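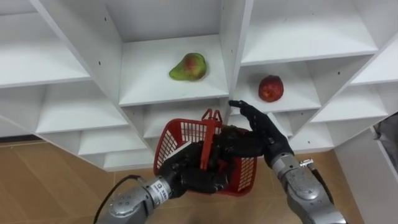 Leave the Shelf Alone

Open shelves get a bad rap and I'm tired of it. Dust, people say. Clutter, people say. Everyone can see your stuff. Well, yes. I can see my stuff too, and I'd like to keep it that way.

I'm writing this fast, between a load of towels and a phone call I don't want to make, so forgive the shape of it. The argument is simple anyway. A plain cubby shelf, white, no doors, no drawers, no fabric bins shoved in the holes, is the best piece of storage an ordinary home can own. And the best way to own one is to leave a good part of it with nothing in it.

I've had doors. I had doors for 11 years on Sternent Street, a whole wall of them, nice ones with the soft hinges. When we moved out I found three open bags of rice behind them. Also a bag of lemons I'd bought for a pie, in a condition I won't go into. Never made the pie. The lemons were maybe two feet from my hand every single morning. Didn't see them once.

That was it for me and doors.

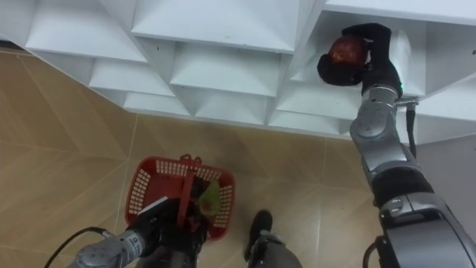
CLENACH, 01/05/2023 - I should say where the grudge comes from this time. The Yammine catalog came in the mail, 28 pages on getting organized for the new year, and there is hardly a bare board anywhere in the thing. Every cubby has a bin in it. Every bin has a label. The label says SNACKS or CABLES or, on one page, MISC, which at least is truthful. What you end up with is a shelf turned into a chest of drawers, only worse, since drawers slide and bins stick. You pull the bin out, put it on the floor, dig, give up, shove it back. Then you do the next bin.

And you paid for the bins! The bins cost more than the shelf. My neighbor bought the Urunix set and it was $5 a bin before the lids, which are seperate. Lids. For a box that lives inside another box.

What does a bin do for you? It hides things. That's the whole service. I understand the appeal if company is coming in ten minutes. For the rest of your life it means owning things you can't find, and buying them again, and then owning both.

People tell me the bare ones look unfinished. I had a cousin walk in and ask when the rest of my things were arriving. The rest of my things! They'd arrived. They were on the shelf, a few of them, with room on either side. I think we've been looking at store displays so long that a bare board reads as a mistake somebody ought to fix. Put a vase there. Put a fake succulent there. Why? I don't want a fake succulent. I want somewhere to set down what I'm holding when I walk in, and a vase is just a thing I'd have to move first.

Which gets me to the floor, by the way. A shelf with spare space keeps stuff off the floor. I'm convinced of this. Mess is mostly things that had nowhere to go for five minutes and then stayed there until September. Give them somewhere to go for five minutes.
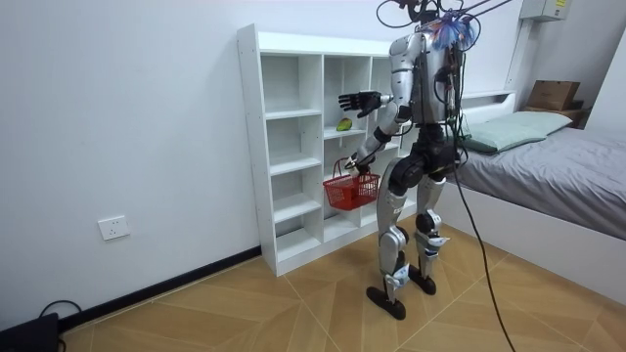
Putting things away is a different job from storing them, and most advice mixes the two up. Storing is where a thing lives. Putting away is the trip. You walk around the house, you pick up what's wandered, you carry it back. For the trip you want something light and open that you can hold in one hand, and my vote goes to a little red plastic shopping basket, the lattice kind with the thin handle, because you can see through the sides and it leaves the other hand free for the shelf. One hand for the basket, one for the cubby. No setting the load down, no balancing a lid on your knee. Once the basket's empty you're finished. A bin is never finished, that's the trouble with bins.

I also like that a basket that size won't let you kid yourself. It fills up quick. You go and unload. Big laundry hampers are awful for this, you can lose a whole week in one of those, mail and socks and a library book all riding around together from room to room and up the stairs and back down. I've done it. Small basket, several trips. It's faster, I swear, though I've never timed it.

Fruit is my test case. Everyone puts fruit in a bowl. The bowl looks great on day one. By day four there's something soft at the bottom, and you don't know, because the top layer is doing all the talking. Give a pear its own board. Lay it on its side, let it be. Put the apple in the next cubby over, same thing. Now you'll see it every time you go by, and either you eat it or you watch it turn and you know exactly when it stopped being lunch. A red apple against a white board is about as hard to ignore as food gets. Is it an efficent use of space? No. Don't care. I've thrown out far less fruit since I gave up the bowl.

Yes, fruit on a bookcase. In a bedroom, even. Nobody's been arrested. 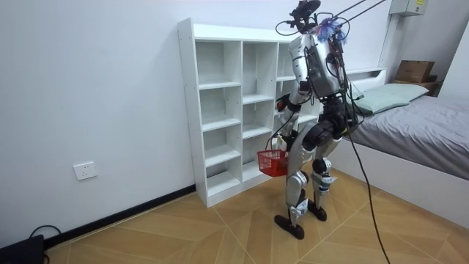

The small red basket, down by the lowest cubbies. White boards, bare wall, nothing waiting in the compartments.

OK, dust. I promised myself I'd be fair about dust. It's real. White boards show smudges and specks, and if you've got dark sleeves you'll be brushing at yourself all day. But wiping an open board with nothing on it takes 2 seconds. Wiping one with a bin in it means moving the bin, so you don't, so the dust sits back there getting thick. I'd sooner have dust I can see and get to.

The little holes up the sides of the panels, those bother people too. I get asked about covering them. There are stickers for it, apparently, tiny white dots. Please don't. Life is short, and on a lot of shelves those are what the pegs go in when you want to shift a board. Leave them be.

I'll give the bin people this much. Loose screws, yes. Crayons, yes. Anything smaller than a lime that comes in multiples, go ahead, get yourself one bin. One. Put it on the bottom where you can drag it out. Leave the middle rows clear, around hand height, for whatever you're carrying this week.

Towels are done. I have to go make that call.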